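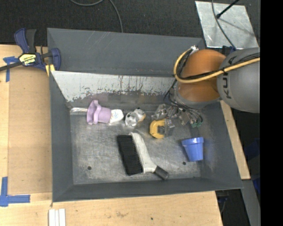
Birger Wikström would like it minuted that he never agreed to "temporary" meaning November. The clamp on the corner of the bin was put there as a stopgap, he said, and he has now knocked his elbow on it in three separate months.

Gunnel Öberg replied that the bin hasn't shifted since. The clamp stays until the Boneck brackets arrive. Boneck has promised them for Friday, without saying which one.

2. Cable loop at the wrist
Troltska's checklist wants the dress pack looked over every 198 hours. The counter stood at 846 and the last signature was at 66, so we are somewhat behind. Birger to check the loop for chafing with the arm parked and locked out. Gunnel to sign, legibly.

3. Bin floor and slope
Scratches on the floor: cosmetic, no action. The worn lower edge of the sloping panel was discussed at a length it did not deserve. Gunnel wants a new panel. Birger wants a file and ten minutes. File first.

4. Gripper
The Thongsuk spare fingers are in the Grekel cabinet, drawer 6. The key to the Grekel cabinet is not. Birger to ask the night shift, politely this time.

5. Tape on the table
Do not peel it up to "tidy." See last month's minutes, all of item 4.

Next meeting same time, Gunnel bringing the key or an explanation.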